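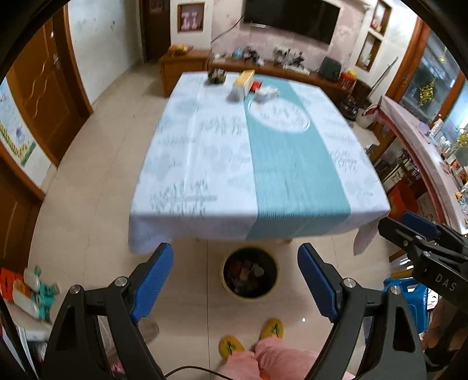
A visita de segunda-feira, 2 de janeiro, foi dedicada à manutenção do par de garras manuais que a Mitance usa em casas particulares. Recebeu-nos Fatima Moodley, responsável pela montagem e pela limpeza do equipamento. As garras são pretas, com almofadas azuis nos dedos, e trabalham-se à mão entre os móveis da sala: a mesa com toalha de faixa azul-esverdeada, o móvel baixo da televisão, o caixote redondo no chão. Cada braço roda sobre pinos prateados, e é por aí que começa a verificação. Abre-se e fecha-se a garra 20 vezes, sem nada entre os dedos, e ouve-se se há folga.

As almofadas são a peça que mais se gasta. Moodley limpa-as com um pano seco no fim de cada sessão e troca-as aos pares, nunca uma só — com alturas diferentes, os dedos deixam de fechar a direito. A troca demora seis minutos. As peças de reserva vêm da Ruotsalainen, em sacos de 22, e a última encomenda chegou em agosto.
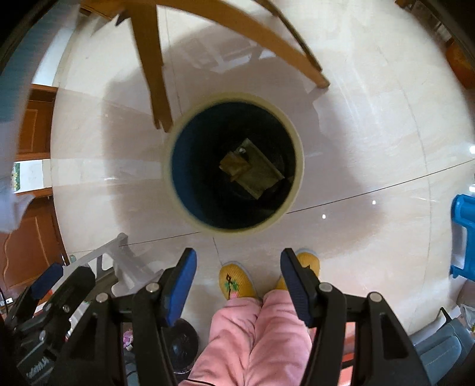 O cabo pede outro tipo de atenção. Wael Hajji, que trata da parte elétrica, prende-o com folga suficiente para o braço esticado e confirma a ficha antes de ligar. Perguntei-lhe pelos pinos. São lubrificados a cada 1.000 ciclos, com uma gota, e o excesso é retirado logo para não chegar à almofada. O registo faz-se numa folha de papel guardada na mala, uma linha por garra.

Ficou por ver a calibração da abertura, que é feita na oficina.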